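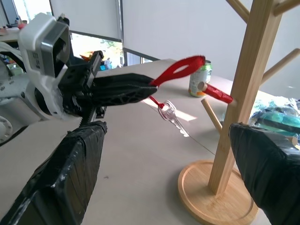
Page last changed: February, after the second term's sessions

Nastero two-arm kit, reviewed by a school robotics club

Our club bought the Nastero kit on the strength of a Hosoda leaflet that promised "household tasks in one afternoon". It cost us 1,905 with the spare fingers, and I was against it from the start, so read this with that in mind.

The task we set was hanging keys on a mug tree. A clear plastic key on a thin red cord, with a red strap to hold it by, and wooden pegs to aim for. It sounds easy. The strap gives the gripper something soft to pinch, but the key swings underneath and the tag goes its own way, and getting the tag up against a peg is a long way from getting the loop over it.

The lattice-patterned finger is the best part of the kit. It grips fabric well and I have few complaints about it. The plain fingers are another matter. Ours are wrapped in black tape, which scuffs white and wrinkles, and I would expect something better for the money.

Teaching the arms is slow. The manual suggests 300 demonstrations per task. We logged 114 before the term ran out, and the pupils were bored well before that – the younger ones drifted off to the Stekitetti line follower, which costs far less and does what it says.

The wrist camera is fine until the sun comes in across the table. Pull the blinds if you have any.

Would I enter it in the Hurkisau cup? Not this year. The software crashed twice during our practice heat and support took more than 2 weeks to reply. Older students who like fiddling may get on with it. For a club that meets for an hour after lessons, borrow one first.

Score: 2 out of 5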